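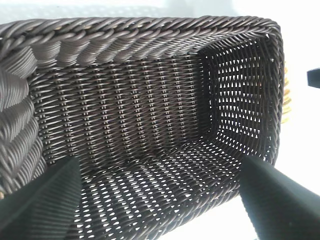 A dark brown woven basket with a thick braided rim.

About Us

Ekley Votes is a nonpartisan office that helps people in Ekley and the surrounding towns take part in elections. We register voters, publish plain guides to what is on the ballot, and host candidate meetings before each local and state election. We do not endorse candidates, and we do not take positions on ballot measures.

How we started

The office opened in 2000, after a school board election in which many residents of Drodby went to the wrong polling place. The district lines had been redrawn that year and the notices went out late. A small group of neighbors printed a one-page map and handed it out at the grocery store and the bus station. People kept asking for more information, so the group rented a desk in the McIntyre Building and put in a telephone.

We are still in the McIntyre Building, now on the second floor. The map is still one page, although the back is now used for early voting hours.

What we do

Voter registration. You can fill out a form at our office or at any of our tables in the library, the community college and the county fairgrounds. We check that each form is complete and deliver it to the county clerk. We do not keep copies.

Ballot guides. Before every election we publish a guide covering each race and each measure. Candidates all get the same questions and the same word limit, and we print their answers as they send them. If a candidate does not answer, the guide says so. For ballot measures, we give the official text, a short explanation in everyday language, and a statement from each side when there is one.

Candidate meetings. These are open to everyone and free. Questions come from the audience on cards, and the moderator reads them out. Speaking times are the same for all candidates for the same office. A candidate may not send someone else to speak - this rule has been in place from the first meeting and we have not made exceptions to it.

Rides to the polls. On election day we match drivers with voters who need a ride in Ekley and Drodby. Call the office at least one day ahead if you can. Drivers are asked not to discuss the election with passengers and not to display campaign signs on their cars.

The Drirnero Project

Drirnero is our program for high school students. Each year it takes 12 students from public and private schools in the county. They attend council and school board meetings, learn how to read a budget, and write summaries that we post on this site. Many of them also work a shift as student poll workers, where state rules allow it. Applications open in December. Students do not need any particular grades, but they do need a way to get to evening meetings. We can help with bus fare.

Who pays for this

Our money comes from individual donations and local grants. We do not accept money from candidates, parties, political action committees, or companies that have business before the city council. Any donor who gives more than $200 in a year is listed by name in our annual report. Smaller donors are listed only if they ask to be.

How we are run

A board of 9 members sets our policies and approves the budget. Board members serve three-year terms and may serve two terms in a row. No one may sit on the board while holding or running for public office, or while working for a campaign. Board meetings are open to the public except when personnel matters are discussed. Minutes are posted after the board has approved them.

Corrections

We try to get things right before we print them. If you find a mistake in a guide or a meeting summary, write or call and tell us which page it is on. Corrections are posted at the top of the online version, with the date. Printed guides get a correction slip if there are copies left to hand out.

Visiting the office

The office is open on weekday afternoons, with longer hours in the month before an election. Use the side entrance of the McIntyre Building after 5 p.m. The elevator is to the left of the stairs. Forms and guides are available in English and Spanish, and large-print guides can be mailed on request.

Page last updated 03/03/2021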